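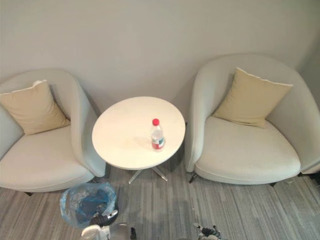
O. Tkachuk
Visits secretary, Utton Automation Circle

Dear all,

I am back from the open day at Pliltgate and I promised to write a few lines for those who could not travel. We were 20 persons in our group, and the room with the robot is small, so we went in by turns.

The task of the day was the tidying of a waiting corner: armchairs, a small round table, a water bottle, and a bin with a blue bag. The robot has two arms and it is driven by the Clellurano software. I had expected a factory cell with a fence, so for me the ordinary furniture was the most interesting part. The carpet has stripes, and I asked if this disturbs the vision. They told me that it did in June, but they have since recorded 3168 trials on the same floor and it is now a smaller problem than the bag.
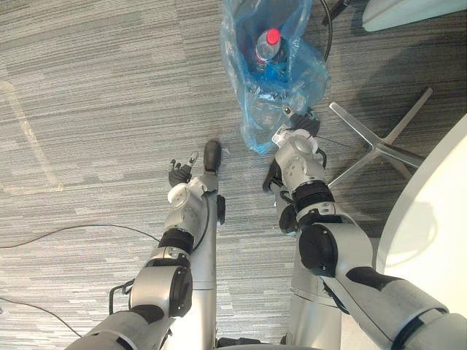

A thin bag changes its form each time it is touched, so the software must look again before it decides the next move. The engineers were very open about this. When we asked for the success rate with bags, they gave 65 per cent, counted over the last 1000 trials, and they did not try to make it sound better. I liked that.

Two things I would ask for next time. The talk should come before the demonstration, and there should be more minutes for questions about safety, which were cut short by the next group.

The slides will go to the archive when I receive them. My answer to the question about a second visit is yes, I will ask Pliltgate for a date.
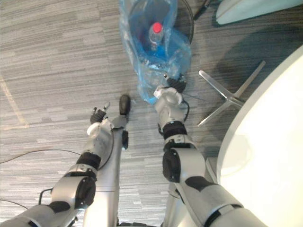
On 15 Nov 2025 a list member wrote:

Will there be another visit? I missed the places for this one. I would also like to know if the arms are stopped when visitors come near, or if they only go slower. At our site this is the first thing the insurance asks.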